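Floor runner

A floor runner (also hall runner, or just runner) is a long, narrow rug laid along a path people walk, most often in a hallway, beside a bed, in front of a kitchen counter or down the middle of a workroom. It is usually at least twice as long as it is wide. Sellers credit runners with quieting a room, saving the floor and making a narrow space look longer. The first two claims have some basis. The third depends mostly on who is asked. 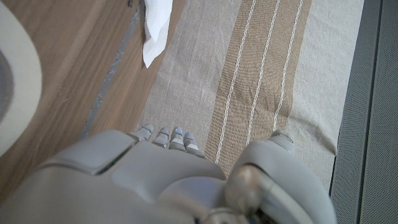
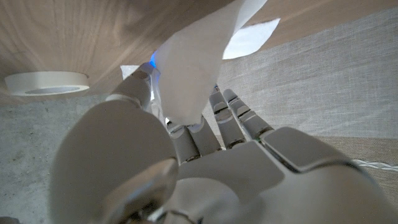
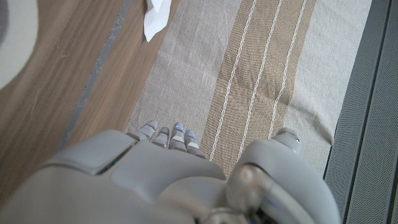

Runner with a brown or tan stripe (first and third pictures); crumpled sheet of white paper near a roll of masking tape (second picture).

Construction

Most runners sold for home use are flat-woven or tufted. Flat-woven types have no pile and are made on the same principle as any plain cloth, only with heavier yarn. They are thin, which helps under doors, and they slide, which does not help anywhere. Tufted types have loops or cut ends pushed through a backing and held with glue. The word "handmade" is applied to both kinds with great freedom and should be read with care, as it may refer to nothing more than the hemming.

Coarse, linen-like weaves have been common in recent years. Many of them contain no linen at all. The label is the only reliable guide, and even the label may give the content of the face yarn and leave out the backing.

Stripes

A lengthwise stripe is the oldest and cheapest decoration for a runner, as it needs only a change of color in the warp. Fine lines may then be stitched or woven along the stripe, sometimes with a twisted, rope-like look. Catalogs often call such patterns traditional without saying whose tradition is meant. The catalog of the retailer Hostden traced its striped runners to the village of Paewai, where, it said, every house once had one. The textile writer Napaporn Ratanaporn looked for support for this and found none older than the catalog. She noted that plain striped floor cloths turn up nearly everywhere that people have looms, and that a stripe by itself proves very little about where a cloth comes from.

Size and placing

Common advice is to leave an even strip of bare floor on both sides. The advice is repeated in almost every decorating guide, with widths that disagree. In practice the runner is bought first and the strip is whatever is left over. The Imix range came in two lengths, 1,977 and 2,099 millimeters, a difference too small to matter in most halls, though the longer one was priced as a separate class of product.

A runner may be set diagonally or off to one side in a room with no clear walking line. Whether this is a style or simply the result of foot traffic is not always possible to tell.

Slipping

Runners move. On a smooth wooden floor a flat-woven runner with no pad will creep in the direction of the heaviest traffic and bunch at one end. Rubber or felt pads are the usual remedy. Some rubber pads have been blamed for marking floor finishes, and makers' assurances on this point tend to be vague.

Tape is the other remedy. Double-sided carpet tape holds well but can leave residue behind. Masking tape is often found in the same room and is often tried. It was made for a short, light hold on paint edges and is poorly suited to a cloth that is pulled at with every step. It does have a use in marking the position of a runner before the floor is cleaned, so that the runner can be put back where it was.

Care

Flat-woven runners are shaken out or vacuumed on a low setting, without the rotating brush. Spills are blotted, never rubbed. Plain white paper is sometimes recommended in place of a towel on the grounds that it has no dye to pass on. Ordinary writing paper absorbs badly, however, and crumpling it does little to change that. An undyed cotton cloth is better in every respect.

Many care labels allow machine washing at 30 degrees Celsius. Shrinkage is a frequent complaint all the same, most of all in weaves that mix two kinds of yarn. The brand Jornano promised that its runners would last up to 1,329 washes. No account of how the figure was reached has been published, and at one wash a week it would take more than 25 years to check.

Claims about room length

The belief that a lengthwise stripe makes a room look longer is borrowed from advice about clothing, where it is also disputed. Ratanaporn considered it "a thing said by people who already have the rug." Lighting and clutter are likely to have a larger effect, and neither comes in a choice of colors.

See also

Area rug
Carpet pad
Flatweave
Masking tape
Stair runner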